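10th January

Ugh, what a day. The two-arm cell quit on me again, and this time it took most of the afternoon with it. I'd told Cường Ninh the sorting job was fine to leave running while I got lunch (famous last words), and when I got back both arms were locked and the log had the same line in it 1,912 times. Gripper timeout, gripper timeout, gripper timeout, all the way down.

The job is so simple it's embarrassing! Parts go from the blue tray to the wire rack, the e-stop button first, then the two blocks. The button is only a loose part, it isn't wired to the cell, and I keep having to say so to people who walk in and get ideas.

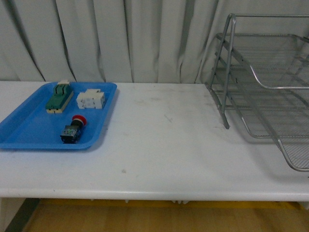
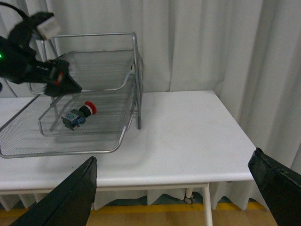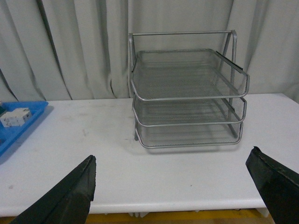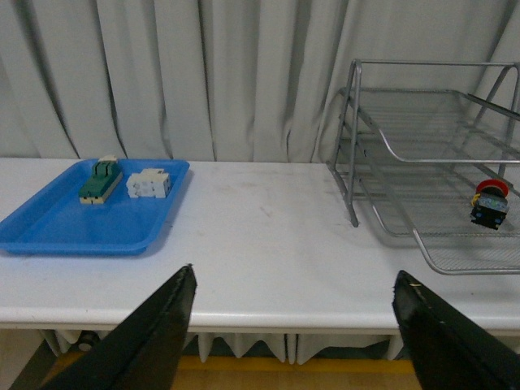 So anyway, I went looking for the timeout. The setting was 60 seconds, same as we've had since April, so I blamed the cable, swapped it, and got the exact same fault 27 minutes later. Then Cường asked if the Vevanel update had touched the grip force. It had! It went back to the default, so the fingers kept squeezing and waiting for a number they were never going to reach.

What bugs me more is the restart. When I cleared the fault, one arm went straight back to its last move without asking me first, and my hand was almost over the table. I hit the real stop and just stood there for a minute with my heart going. No harm done, but I don't like it at all, and I wrote it up before I touched anything else. The cell stays powered down until we've got a proper confirm step on the restart.

Cường is calling Arkura in the morning about the update. I still need to put the old cable back and find out where the spare one came from. Leftover noodles for dinner, then bed.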